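September, bench notes, descaler trial

Ran the Davel citric mix through the old mop boiler again. 173 g scale at start, dissolved in two soaks at 90 C. Flushed with 500 ml tap water after each.
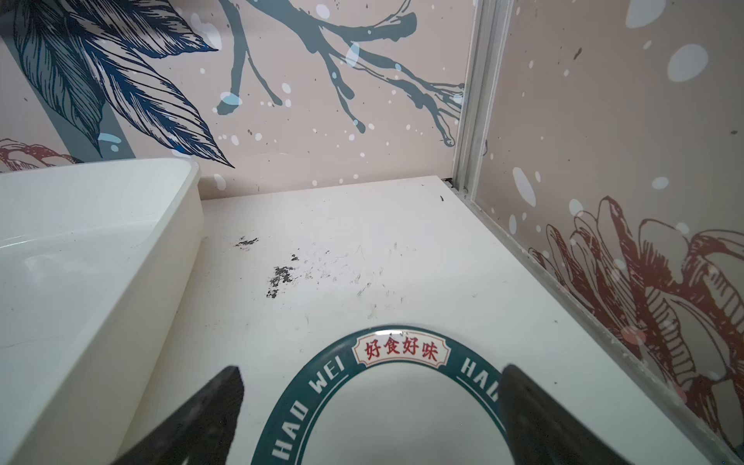 Second soak did most of the work. Grendness hose still drips at the collar, Belmiro to order washers. Don't use the Tarnex tape on it, it lets go once the steam is up.

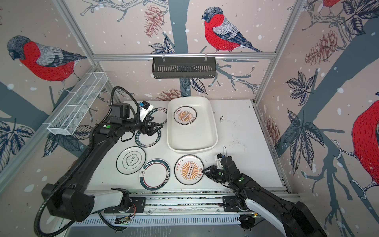

Plates and tray on the white table.

Milagros wants the grout brush tested next, roughly same pressure as last time. Nozzle is in the left drawer.

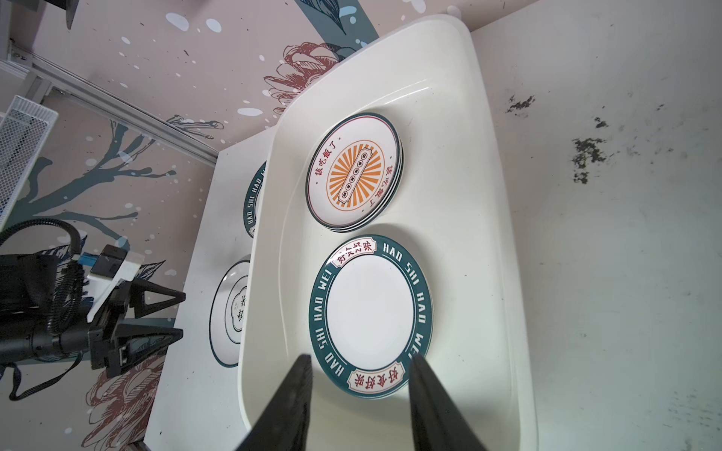 Shiela Magbanua

Added 4 pm: refilled the boiler, no smell of acid. Leave the cap off overnight.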